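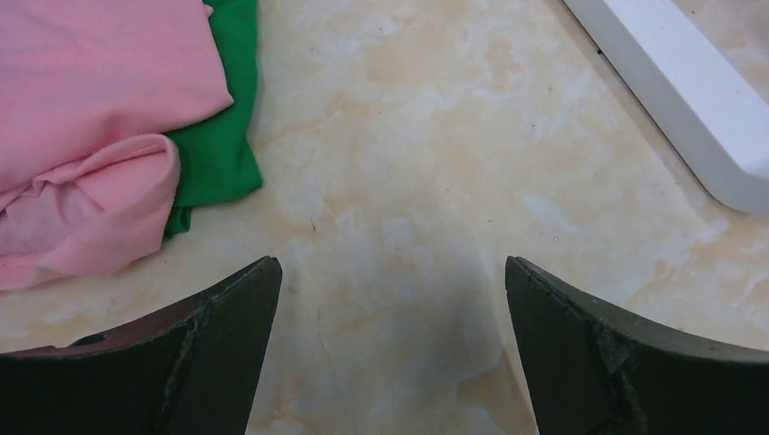 Wrist camera view on the Daza cell, pink and green cloths to the left.

My fingers look scuffed. Do I need new ones?
Probably not! Mine have a rough patch on the right one and I'm still folding with them. I swap the pair when the tips stop meeting (Odette does hers every 4 months, which I think is keen).

What do I clean the table with?
A barely damp cloth, before every run. I missed crumbs all through January and blamed the camera, oops.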